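Category: Housing Programs / Grantee Reports

Progress Report: Clulodthorpe First-Time Buyer Assistance
Submitted to the Darwish Fund by Mellard Housing Partnership
Period ending December

The Partnership enrolled 325 households in homebuyer counseling during the period, against a full-year target of 700. Staff answered 2,122 inquiries by phone and at the front desk. Most concerned down payment grants, credit history and the order in which an offer, inspection and appraisal take place.

Seven households closed on a home. Closings were fewer than planned, as few listings in Clulodthorpe came within the program's price limit. Princess Bañez, who manages the lender panel, has asked the Fund to review that limit before the spring selling season.

The Skotlow office now offers evening appointments until 8 p.m. Attendance at the budgeting class remains uneven, and the second session will be shortened.
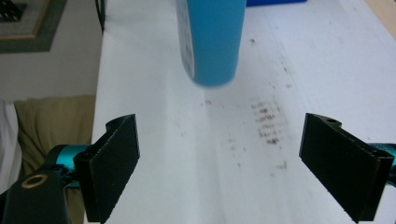
Spending is within the approved budget, except for translation, where a transfer from the printing line is requested. The revised budget is attached as Schedule B. Questions may be directed to Tala Sayegh, Program Director.

© Mellard Housing Partnership | Contact Us | Back to top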